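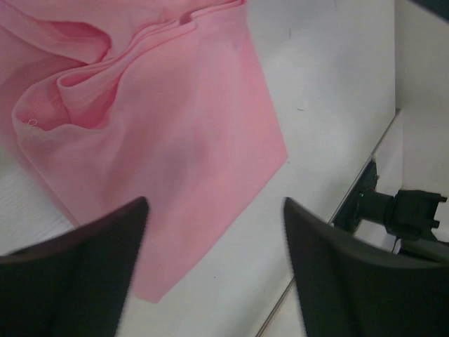 Skendwood Cloth Corners

README, release 4

Skendwood is a set of robot demonstrations for one narrow job: finding a usable corner on a crumpled piece of cloth and taking hold of it. It was collected to test a method we call Carrillo, which picks a corner from wrist camera views alone, with no overhead camera and no depth. This file covers what is in the release, how it was labelled, what we found, and where the data is weak.

What is in the release

437 episodes in total. 372 are for training and the rest are held out for testing. The split was made by cloth, so no cloth appears on both sides.

Each episode has:
wrist camera video, colour only
joint positions and gripper opening, on the same clock as the video
one or more labelled corner points on selected stills
an outcome code (see below)

Episodes are stored one per folder. The folder name is the episode number and carries no other meaning. Gaps in the numbering are episodes we dropped because the video and joint records did not line up.

The cloths

All are thin, plain household fabrics without a printed pattern. We left out towelling, knitwear and anything with buttons or zips. Loose threads were not trimmed. Some cloths have stitched hems and some have raw edges; the cloth list says which.

Before each episode the cloth was lifted near its middle, dropped on a white table, and left as it fell. If it slid off the table the drop was repeated. Operators did not tidy the cloth or turn a corner outwards.

Labels

A corner is marked only if the two edges that meet there can both be followed for a short distance. A fold that happens to make a sharp point is not a corner, and is marked as "false corner" where the labeller thought it could mislead. Pleats and pocket-like folds gave us the most trouble here. When two labellers disagreed, both points were kept and the still was flagged.

Marks and specks on the table were left unlabelled. Shadows were too.

Outcome codes

0 — no attempt made
1 — fingers closed on nothing
2 — held a fold or an edge away from the corner
3 — held the corner but picked up a second layer with it
4 — held the corner, single layer

Code 3 is easy to miss on the wrist video, as the fingers hide most of the cloth once they close. We set it by hand after lifting, with a person looking at the cloth from the side. Please do not try to work it out again from the video.

Method in short

Carrillo scores every visible edge point by how flat the cloth is on its inner side, then follows the edge both ways to look for a turn. It prefers a corner lying flat on the table over one that stands up, even if the raised one is nearer. If no corner scores well enough, the arm moves to a second view and tries again, up to 15 views. The baseline, Grulten, goes straight to the strongest corner-like point in the first view and does not look again.

Results

On the held-out cloths Carrillo reached code 4 more often than Grulten. Most of the gain came from drops where at least one corner was already flat. On tightly bunched cloth the two were much the same, and Carrillo was slower because of the extra views. Full tables are in the results folder, with one row for each test episode.

The flatness score does most of the work. Taking out the edge-following step cost us less than we expected, mainly on cloths with a curved hem. We have not looked into why.

Known problems

The table is white in every episode. Pale cloths are hard to tell from it under bright light, and a few labels on them are probably off by several pixels.

The gripper fingers are always in view and out of focus. We give a mask for them, but it was drawn for the open position only and is wrong once they start to close.

Code 1 is under-reported in the earliest episodes — operators sometimes restarted instead of logging the miss.

Use and changes

The data is free for research use. The arm control code belongs to Vasta and is not part of the release; the label reader and scoring scripts are.

Release 4 corrects the cloth list, adds the "false corner" label and replaces the finger mask. The train and test split is unchanged from release 3, so scores on the outcome codes can still be compared. Scores on corner points cannot.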